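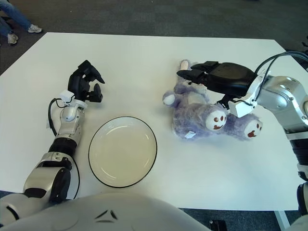

Sharing a Table: What Makes a Good Shared Study Space?
Report by Naheed Jatoi and Thịnh Lã

When we first sat down to choose a topic, Thịnh wanted to do something on noise and I wanted to do something on furniture, and after a long and very friendly argument over lunch we realised we were both talking about the same thing, namely why some rooms on campus fill up by nine in the morning and others never do.

We handed out 90 paper surveys in July and got 50 back, a better return than our tutor, Adeel Paracha, had led us to hope for (thank you to everyone who filled in the back page as well!). We asked people where they studied, how long they stayed and what made them pack up and leave.

The favourite answer, by a long way, was table space. Students told us again and again that they would put up with a bit of chatter, or a chair that squeaks, if they could spread out their notes and still have a spot for lunch. Colour came up more than we expected too. Several people liked pale tables over a darker floor and said the room felt calmer and easier to read in, though one person wrote that white tables gave her a headache by mid-afternoon.

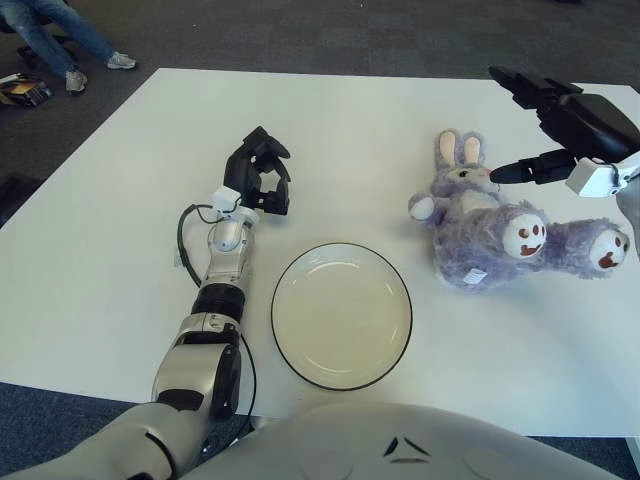
Figure 2. White table on dark grey carpet.

Carpet was the other surprise. We had hardly thought about it, but people who studied in carpeted rooms rarely mentioned footsteps or dragging chairs, while those in the old hall with the bare floor mentioned little else. We would have loved to measure this properly, but the sound meter we had booked was out on loan for the whole fortnight.

If we did the project again we would visit each room in the evening as well, and ask part-time students, who were badly under-represented in our replies. Noman Mirani has kindly offered to keep our blank survey form for next year's group.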